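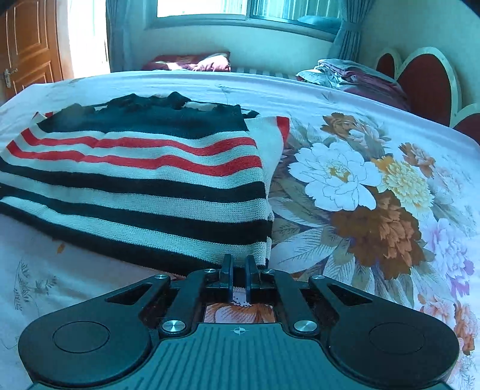 Slide 1 – striped knit, floral sheet

Talks > Retro Computing > Clestport meetup > Speaker notes

Open with the Asach story. Keep it short, last time it ate half the slot.

Asach sold home computers out of one shop in Clestport. 1,000 machines in the first batch. 247 came back by April. Pause there, people usually laugh.

Why did they come back? Power supply. Not the keyboard, whatever the forums say. Holroyd made the boards and the boards were fine – I have two, both still boot.

Then Bivus. Bivus was the word processor bundled with it. Came on cassette, later on disk. Took forever to load. Saved files in its own format, which is why so many school newsletters from Clestport are unreadable now. Mention the converter, say it's half finished, ask for help with teh accented characters.
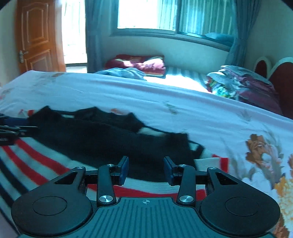
Disk version was better but you needed the Holroyd drive, and that cost $200 on top. Most owners never bought one. User group had 38 members and they passed a single drive from house to house. Read out the bit from the newsletter if theres time.

Skip the modem slides if running late.

Demo – boot, load Bivus, type one line, print. If the tape fails go straight to the recording, don't try again on stage.

Questions. Someone will ask about emulation. Answer: sound works, printer port doesn't yet.

Leave the manual scans link up while packing.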